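Refurbishing Retired Office Desktops for Student Loan
Final Project Report, Computer Hardware Technology
Drekener Technical College
Submitted May 19, 2020

1. Purpose

The purpose of this project was to determine whether desktop computers retired by the college offices could be returned to service as loan machines for students. The work was carried out in the Bomside Building hardware laboratory. It covered disassembly, inspection, cleaning and reassembly.
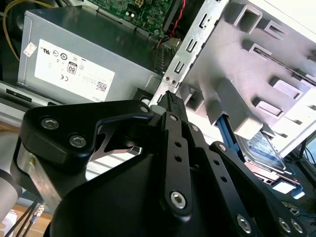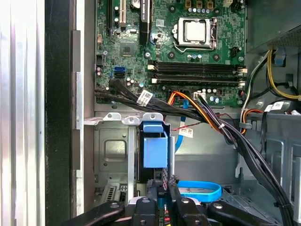 Figure 1. Interior views of an opened desktop computer. First view: power supply and drive cage. Second view: motherboard with processor and empty memory slots.

2. Procedure

Each case was opened on the bench after the power cord had been removed and the power button held down to discharge the supply. The rating label on the power supply was recorded before any part was disconnected. Drives were released from the cage by their plastic tabs and set aside for erasure. Memory modules were then removed, bagged and marked with the number of the machine.

Dust was cleared with a soft brush and low-pressure air. Capacitors near the processor socket and the memory slots were examined for swelling or leakage. The coin-cell battery was tested with a meter and replaced if the reading fell below 3 volts.

Cables were left in their original bundles wherever possible. Early in April, two machines had been fully unwired, and rerouting the cables delayed their reassembly by an entire laboratory period. The procedure was changed accordingly.

3. Results

Of the machines received, 9 passed the final test and were released for loan. The remaining units were kept for parts. Total spending on batteries, thermal compound and replacement memory was $1,375, which was within the amount granted by the Seneviratne Equipment Fund. Buying new computers in the same quantity would have cost some $4,000.

The most frequent fault was a failed memory module. Two power supplies were rejected because of fan noise and were sent to the Savov recycling depot.

4. Recommendations

Future groups should label both ends of every data cable before removal. The inspection form should also include a separate line for the condition of the memory latch clips, as this information was entered under general remarks and was difficult to retrieve later.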